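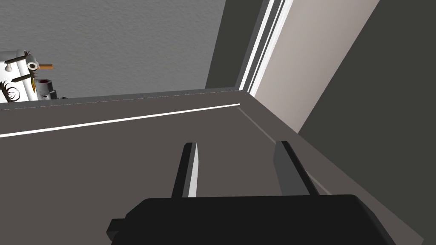
Pinza negra con los dos dedos separados, sobre una superficie gris.

29 de noviembre de 2025

Ayer me midieron otra vez la rodilla y el número es 115. Quiero escribirlo antes de olvidar las cosas que pregunté, porque en la consulta siempre entiendo todo y al llegar a la parada del autobús ya he perdido la mitad. También lo escribo porque varias personas me pidieron por correo que continuara la historia de la rótula. Como siempre, pido paciencia con mi español. En medicina he aprendido las palabras por el orden en que me hicieron falta, y por eso sé decir "cerclaje" pero tuve que buscar cómo se llama la parte de atrás de la rodilla (es el hueco poplíteo, o la corva, que me gusta más).

Para quien no leyó la entrada anterior: me caí en la estación de Jirnby, sobre el borde de un escalón, y la rótula izquierda se rompió en dos fragmentos, con una separación entre ellos. La doctora Shufen Qin me explicó que con los fragmentos separados yo no podría extender la pierna contra la gravedad, y era verdad, lo intenté en la camilla y el talón no se levantó nada. Me operaron en Henitz con dos agujas y un alambre que pasa en forma de ocho por delante del hueso. Se llama obenque o banda de tensión. La idea me pareció muy elegante: cuando se dobla la rodilla, la fuerza que quiere abrir la fractura por delante se convierte en presión sobre la parte de atrás. Yo lo cuento como lo comprendí y no soy médica, así que no toméis esto por una clase.

Después de la operación llevé una férula con la pierna recta, y podía apoyar el pie con ella puesta. Lo que más me costó en aquel tiempo no fue el dolor. Fue dormir boca arriba, y también sentarme en cualquier sitio bajo con una pierna que no se dobla. La primera vez que me quitaron la férula para mover la rodilla me asusté mucho de ver el muslo. El cuádriceps desaparece con una velocidad que da vergüenza.

La fisioterapeuta se llama Lejla Dervishi y mide con un goniómetro, que es como un transportador de la escuela con dos brazos largos. Pone el centro en el lado exterior de la rodilla, un brazo hacia la cadera y el otro hacia el tobillo. Yo creía que había una sola medida de la flexión, pero hay dos: la activa, que hago yo con mis músculos, y la pasiva, que hace ella empujando. El 115 es de la activa. En la visita anterior estaba en 100 y no quería moverse de allí, y durante bastantes días pensé que ya me quedaba así para siempre. La otra rodilla, la sana, llega a 132, y Lejla usa ese número como referencia para mí, sin mirar una tabla general.

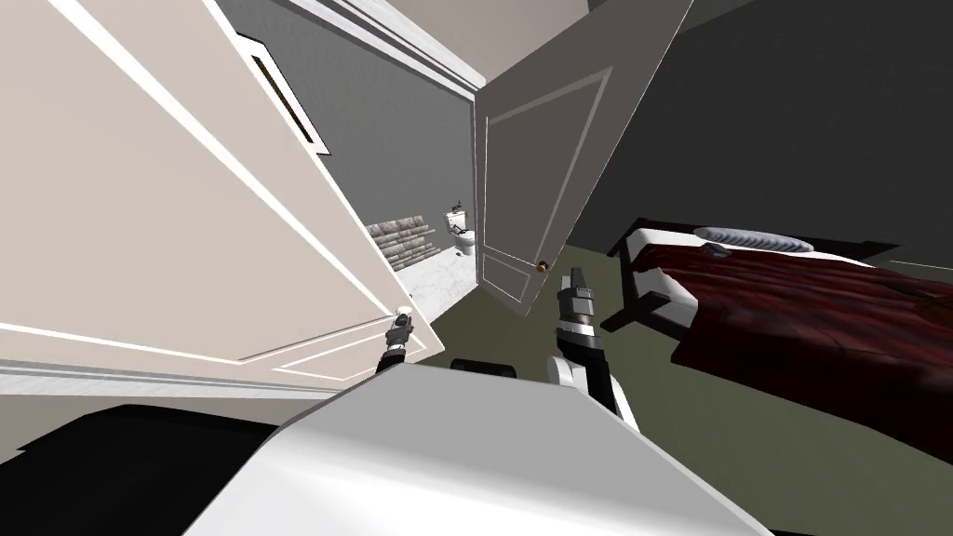

La puerta color crema y, al fondo, el cuarto de baño.

Le pregunté para qué sirve cada trozo de este recorrido y me contestó con ejemplos de la vida normal. Para caminar en terreno llano hace falta poca flexión, mucho menos de lo que yo tengo. Para bajar una escalera alternando los pies hace falta bastante más, y además hay que frenar el peso con el cuádriceps, que es justo lo que tengo débil. Por eso subo bien y bajo mal. Ponerse en cuclillas viene al final y ahora mismo me lo ha prohibido.

Los ejercicios de esta semana son los siguientes. Deslizar el talón hacia mí, tumbada, con un calcetín puesto y una toalla para ayudar al final del movimiento. Elevar la pierna recta, sin dejar que la rodilla se doble al principio (a esto lo llaman "déficit de extensión" y a mí todavía me pasa cuando estoy cansada). Sentadilla corta con la espalda en la pared. Y mover la cicatriz con dos dedos, de lado a lado, que es lo que menos me gusta de toda la lista. Se siente como si la piel estuviera cosida a algo que está más abajo, y según Lejla es más o menos eso.

Hay una cosa que no sé si es normal y la preguntaré. Cuando me arrodillo en la cama, noto un punto muy preciso, duro, en el polo superior de la rótula. Mi amiga Naomi Mollel tuvo la misma operación hace unos años y a ella le molestaban las puntas de las agujas, así que se las retiraron cuando el hueso ya estaba consolidado. Dice que la segunda operación fue mucho más ligera. Yo preferiría no pasar otra vez por el quirófano, pero tampoco quiero vivir evitando el suelo, porque me gusta trabajar en el huerto y las zanahorias no crecen a la altura de una mesa.

También he empezado a caminar fuera sin muleta, hasta 1000 metros, por la calle plana que va al mercado. Si por la noche la rodilla está hinchada, al día siguiente hago menos. Tengo la próxima radiografía antes de Navidad y llevaré las preguntas escritas en un papel. La primera será la del punto duro, y la segunda, cuándo puedo volver a la bicicleta.

Ivone Vieira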